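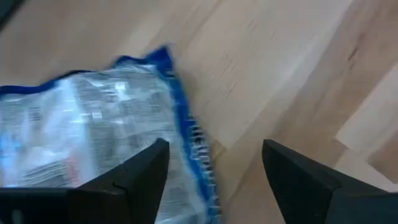 Akua Sarpong spent the best part of six years packing grocery parcels by hand at Clelldale, and she will tell you, if you have the time (and she makes sure you do), that the food itself was never the difficulty. It was the wrappers. A tin stays the shape it was when you last looked at it, but a thin, crinkly packet with a blue edge and a crimped seal is another matter, all glare and creases, and the gripper has to bring its two black fingers down either side of that seal, very close to the boards, before it can think about closing them. Akua used to do the same with a thumb and finger while talking about her sister's wedding. These days she teaches the arm, and she says she has never paid so much attention to her own hands.

The arm came to Clelldale in January, on trial from a firm called Tamuno, and it was met with a good deal of folded arms from the people already there. There are 43 of them on the packing side, and most had a cousin or a neighbour who had lost work to a machine somewhere or other. Kayode Olaniyan, who runs the shift, called everyone together over tea and promised that no one would be let go during the trial. He admits now that he had no idea what he would say after it.

What came after was a list of 17 jobs that had not existed before – setting out the packets, watching the picks, noting down which ones slipped and why.
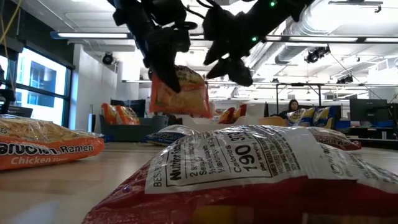

Noodles have been the great teacher in all this. They are light, they are noisy, and the film slides about over the block inside, so that a grip which looks perfectly sound can let go halfway to the tray. Akua keeps a notebook of such things, and on her best day so far she wrote up 289 picks, with little stars beside the ones that pleased her.

Her wrists are better, she says, and she sleeps through the night. She does miss the chatter, though. A packing bench is a sociable place, and sitting by a machine is quieter work, even with the radio on. Kayode has begun moving people between the two every couple of hours, which has helped, and he has asked Tamuno for a second chair at the arm so that they can work in pairs. The chair has been promised for next month.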